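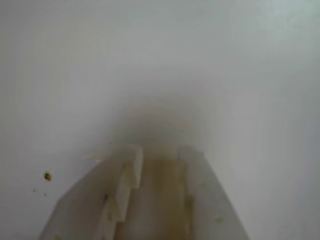 Marlene Penner asked, after the dry run, why we don't just write the motion down in code and skip the part where a person drags the arm through it seventeen times. Great question, and I want to start with it!

By Deepak Goel
January

(Slow down here, I always rush this bit.)

Hand guiding first. You take hold of the wrist, the motors go slack, and you move the fingers where you want them. It feels wonderful. You learn in five minutes how close to a tabletop you dare go with the fingers open, and your hand knows it before you could put a number on it.

The catch: your own arm blocks the wrist camera, and you push harder than the motors ever would. Mention the Bodham trials, where our first 9 demos were all too forceful.

Then remote control. Two handles, one screen, and the operator sees only what the robot sees. Picking up something tiny from a plain white surface is hard this way, with so little to judge depth by. Watch the shadow ahead of the fingertips! Juwita Wattimena taught me that and my grasps got better the same afternoon.

Numbers slide: 923 demos in the Mollum set, both methods mixed. Say clearly that we kept the clumsy ones, the retries too. The policy needs to see a person miss and come back.

Pause for questions. If it's quiet, ask who has driven an arm before and get them up front for the live part.

Last updated Thursday, 4:40 p.m.

Related
Foltider: first notes on a leader arm
Cleaning up remote-control recordings
Jibrin workshop handout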